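Simulated wrist camera: hard-edged shadow throws off our bowl segmentation

Posted in Robotics > Simulation and student projects
Tags: simulation, shadows, wrist-camera, grasping, segmentation

Dilruba Fakir

I am on a four-person final-year project at Liltow. The task is tabletop-style pick and place, except that we do it at floor level: the arm has to locate a white bowl, take it by the rim and move it to a marked area. All of the work this term is in simulation. The real arm is not available to us until January.

The pipeline is simple. We take the RGB image from the wrist camera, threshold on brightness and saturation to get a mask for the bowl, fit an ellipse to the rim, and servo until the near rim sits between the two fingers. Then we descend and close. There is no depth channel. The project specification forbids it.

With the light directly overhead this gave 35 good grasps out of 40. After we moved the light to the left, which the specification also requires, it fell to 16 out of 40. Nothing else in the configuration was altered.

A render from the wrist camera during the approach is attached. The edge of the shadow on the floor has a visible staircase in it, and it meets the left side of the bowl. My suspicion is that the ellipse fit is picking up that edge. 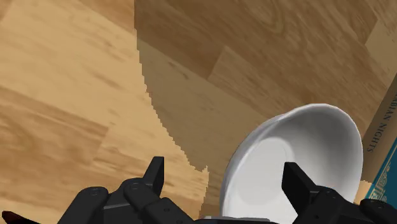 Wrist camera view on approach, light from the left. Bowl between the fingers, book at the right margin.

What I have tried so far:

Raising the brightness threshold. The lit floorboards drop out of the mask, but so does the upper inner wall of the bowl, and the ellipse comes out too small.

Blurring the image before thresholding. This softens the stairs slightly and makes the rim position worse.

Changing the floor texture to plain grey. Results improved, but the assessors supply the wooden floor and we have to use it for the marked runs.

My questions are whether the staircase is a fault in our scene or a normal limit of the renderer, and whether it is worth fixing at all if the real arm will never see a shadow like that. The bowl and the book must stay in the scene. The positions are randomised on each run, within limits.

Kwok-wai Tsang

There are two separate problems and I would deal with them in order.

The staircase is normal for shadow mapping. The renderer draws the scene from the light's point of view into a texture of fixed size, then looks up each floor pixel in it. If that texture has to cover a large area, one texel of the shadow map covers many pixels of a close-up camera, and the edge comes out in steps. A wrist camera near the floor is the worst case for this. Overhead light hides it to some extent, as the shadows are short and mostly underneath things.

Check these:

1. Shadow map resolution. Many simulators ship with a low default. Double it and render the same pose again. If the steps halve in size, you have confirmed the cause.

2. The area covered by the light. If the light's bounds take in the whole room, shrink them to the working area. This usually gains more than the resolution does and costs nothing at run time.

3. Filtering. If there is a soft shadow option, switch it on. It does not give a physically correct penumbra, but it removes the hard step.

Now the second problem. I doubt the steps are what is costing you grasps. A threshold on brightness is a test of how much light falls on an object, and you have just changed the light. In your render the boards on the left are bright and warm, and the inner wall of the bowl towards the top is grey. One global threshold will not separate those reliably. A cleaner shadow edge will look better and I expect the score to move very little.

Use saturation as the main test and let brightness be a weak one. The floor is tan in the light and brown in the shade, so it keeps some colour in both. The bowl has next to none. Work in HSV or Lab, set the colour limit from a few renders under each light position, and fill holes before you fit. Watch the beige spine of the book, which is low in saturation as well. It sits very close to the rim in that view and will join the mask if you close gaps too generously. Do the closing with a small kernel, then keep the component whose outline best fits an ellipse - not the largest one.

Mask out the gripper too. Its outline at a given opening is fixed in a wrist camera, so a stored mask is enough. The right finger stands across the bowl's interior there, and the contour you pass to the ellipse fit will follow the finger unless you discard those points.

As to whether it is worth fixing: yes to items 1 and 2, as they take ten minutes. Beyond that, vary the light position between runs. A method which only works with one shadow will not survive the real arm.

Évan Vidal

just train a network on it. we did that at Poltdale last year, 6 hours on one card and it was fine

Dilruba Fakir

Thank you both. The light's bounds were set to the whole room. With those reduced and the map doubled, the edge is nearly smooth, and the score is unchanged, as Kwok-wai expected. I have moved on to the saturation test and the stored gripper mask.

Évan, trained models are not permitted in this part of the project. Did you use simulated images only, or some real ones as well?

Évan Vidal

sim only. random lights and random floors, then a bit of noise on top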